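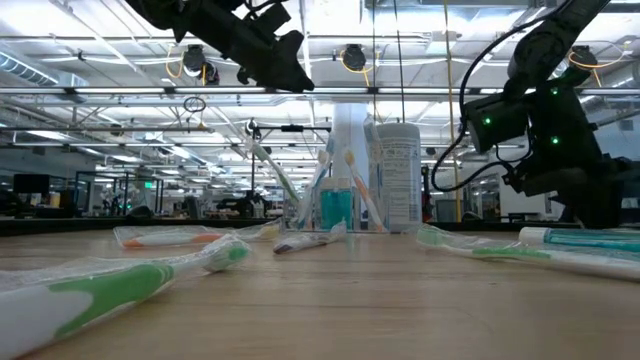

牙刷和牙膏:它们由什么组成,怎样工作,怎样收好

一、为什么要刷牙

牙齿表面每天都会长出一层薄膜,叫作牙菌斑。牙菌斑由细菌、唾液中的蛋白质和食物残渣构成,颜色很浅,通常看不出来,用舌头舔一舔会觉得牙面有些粗糙。

牙菌斑里的细菌以糖为食物。细菌消耗糖以后,会排出酸。酸接触牙齿最外面的一层,也就是牙釉质,会把其中的矿物质一点一点溶解出来,这个过程叫脱矿。唾液里含有钙和磷,能把一部分矿物质补回去,这个过程叫再矿化。脱矿长期多于再矿化,牙齿上就会出现洞,医学上称为龋齿。

漱口只能冲走松动的食物残渣。牙菌斑粘在牙面上,水流的力量不够,需要用刷毛把它擦下来。

二、牙刷的构造

一支普通的手动牙刷分为刷头、刷颈和刷柄。

刷头是装刷毛的部分。刷头上有许多小孔,每个孔里固定着一束刷毛,这一束叫作毛束。常见的固定方法是把刷毛对折,用一小片金属压进孔里。儿童牙刷的刷头比成人牙刷小,因为儿童的口腔空间小,刷头太大时碰不到最里面的磨牙。

刷颈连接刷头和刷柄,比两端都细。有些牙刷的刷颈略有弯曲,或者能够轻微变形,用力过大时可以分散一部分压力。

刷柄是手握的部分,多用硬塑料制成。许多刷柄上另有一段颜色不同的材料,例如白色的柄配绿色的握区。这一段如果摸起来较软,通常是橡胶类材料,它的摩擦力比硬塑料大,手上有水时也不容易滑脱。颜色还有一个用处:一家人的牙刷放在一起,可以靠颜色分辨。

三、刷毛

现在的刷毛大多用尼龙制造。尼龙是一种人造材料,可以拉成粗细均匀的细丝,吸水少,干得快。在尼龙出现以前,人们用动物的硬毛做刷毛,这种毛中间有空隙,不容易干透,也容易藏细菌。

刷毛的软硬主要由直径和长度决定。直径越小,刷毛越软;长度越短,刷毛越硬。包装上一般标有“软毛”“中毛”或“硬毛”。儿童应当使用软毛牙刷。

刷毛的末端也有讲究。细丝刚切断时,断面边缘是锋利的,会划伤牙龈。工厂要用磨具把末端磨圆,这道工序叫磨毛。磨圆的末端用肉眼很难看清,放在显微镜下观察,像一个个小圆顶。

有的刷头上有两种颜色的刷毛,比如绿色和白色。不同颜色有时只是装饰,有时表示两种刷毛的长度或软硬不同,还有一种刷毛会随着使用慢慢褪色,用来提醒更换。究竟属于哪一种,要看包装上的说明。

四、牙膏

牙膏是一种膏体,里面既有固体颗粒,也有液体。主要成分如下。

摩擦剂:极细的粉末,常用的有碳酸钙和二氧化硅。它帮助刷毛擦去牙菌斑和表面的色渍。

保湿剂:常用甘油或山梨醇。它能留住水分,防止膏体变干变硬。

增稠剂:让粉末和液体保持混合,使膏体挤出来以后能停在刷毛上。

发泡剂:产生泡沫,使牙膏在口腔里分布得更均匀。泡沫多不代表刷得更干净。

氟化物:参与再矿化,使牙釉质更能抵抗酸。并非每种牙膏都含氟,可以请大人查看成分表。

香精和甜味剂:调节气味和味道。牙膏常用的甜味剂不会被口腔细菌变成酸。

牙膏不是食物,刷完要吐掉。三岁到六岁的儿童每次用豌豆大小的一粒,三岁以下用米粒大小的一层,由大人来挤。

牙膏装在软管里,软管的一端是管口和盖子,另一端是压平封住的管尾。从管尾向管口推挤,膏体会集中到前面,剩余较少。用完把管口擦净再盖紧,否则管口处的膏体失水变硬,会堵住出口。

五、包装的作用

新牙刷通常装在透明的塑料包装里。包装有两项任务:一是隔开灰尘和手上的细菌,二是保护刷毛,避免受压变形。透明材料方便购买的人看清刷头大小和刷毛颜色。

包装可以做成硬的壳,也可以做成软的袋。软袋薄而轻,受到挤压会起皱,皱褶处朝各个方向反射光线,所以看上去一闪一闪的。软袋对刷毛的支撑较少,存放时不要在上面压重物。

备用牙刷应当留在包装里,到使用时再拆。拆开后先用清水冲洗刷头。包装若已破损,冲洗要更仔细;刷毛若已歪斜,应换一支。

六、杯子与存放

使用中的牙刷适合竖着放在杯子里,刷头朝上。这样水会顺着刷柄向下流,刷毛周围有空气流通,干得较快。刷头朝下放,刷毛会泡在杯底的积水里。

两支牙刷放在同一个杯子里时,刷柄会靠在杯沿上,向外倾斜。倾斜本身没有问题,需要注意的是两个刷头不要互相接触,否则一支上的细菌会转移到另一支上。

透明塑料杯的优点是容易看见杯底有没有积水和污垢。杯子每周至少清洗一次,杯底用海绵擦,擦后倒扣晾干。

不要给湿牙刷套上密闭的盖子。旅行时使用的牙刷盒应当有通气孔,到达以后把牙刷取出来晾着。

筒装湿巾也常和洗漱用品放在一起。湿巾里含有液体,筒盖不关严,液体会蒸发,湿巾会变干。湿巾的用途写在标签上:有的用来擦手,有的用来擦台面。擦台面的湿巾不能擦嘴,也不能擦刷头。读不懂标签时先问大人。

七、整理洗漱用品的步骤

1. 把所有用品摊开放在干净的桌面上,这样每一件都能看到。

2. 分成两组:正在使用的和没有拆封的。

3. 检查正在使用的牙刷。从刷头背面看过去,如果刷毛已经从两侧伸出来,就该更换。刷毛没有变形的牙刷,使用满三个月也要更换。

4. 检查牙膏管尾或管身上的日期。过期的交给大人处理。

5. 没有拆封的牙刷按成人和儿童分开,平放进抽屉,刷头朝同一个方向。

6. 正在使用的牙刷竖放回杯中,牙膏放在杯子旁边,盖子盖紧。

7. 擦干桌面。

八、刷牙的方法

早晚各刷一次,每次2分钟。刷头与牙面成斜角,刷毛的一部分对着牙齿和牙龈交界的地方,小幅度来回颤动,再向牙冠方向拂过去。每次覆盖2到3颗牙,然后移到下一组,两组之间要有重叠。外侧面和内侧面都用这个方法。咀嚼面是平的,刷毛垂直压在上面,前后短距离移动。

力量以刷毛略微弯曲为准。刷毛完全压平时,起作用的是刷毛的侧面,末端反而擦不到牙面,牙龈也容易受伤。

年龄较小的儿童手部动作还不够精细,刷完以后应由大人再补刷一遍。

九、词语解释

牙釉质:牙齿最外层的坚硬组织,主要由矿物质组成。

牙菌斑:附着在牙面上的细菌薄膜。

毛束:固定在刷头同一个孔里的一组刷毛。

磨毛:把刷毛末端磨圆的工序。

再矿化:矿物质重新回到牙釉质中的过程。

撰文:Mereana Partington
插图说明校对:Bevan Hoani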